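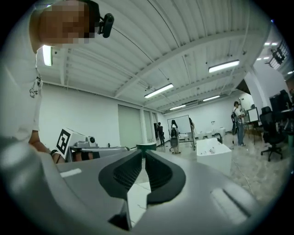
Clatent Hand-Held Gripper, Operator Practice

Supplied in pairs by Mavdale. Keep the marker faces clean and uncovered. Check the finger pads every 119 cycles and replace them at 800.

Route cables away from the operator's feet before starting. 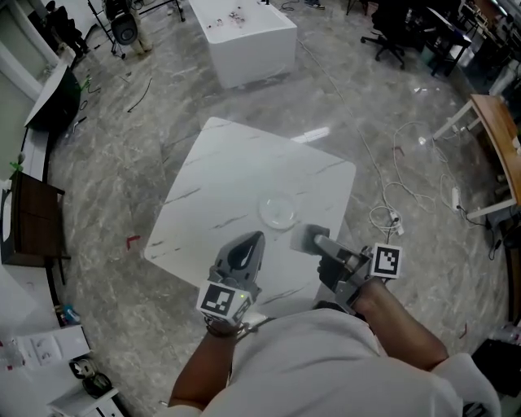
Thịnh Sầm would add that a glass item should be set down fully before the fingers open, and that the pads need a wipe after every seventh pick.

Stop work if anyone steps within reach of the table.
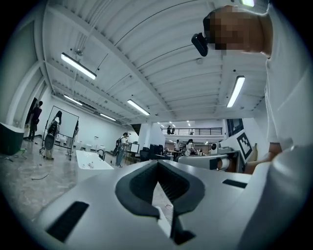
Gripper and head camera in use.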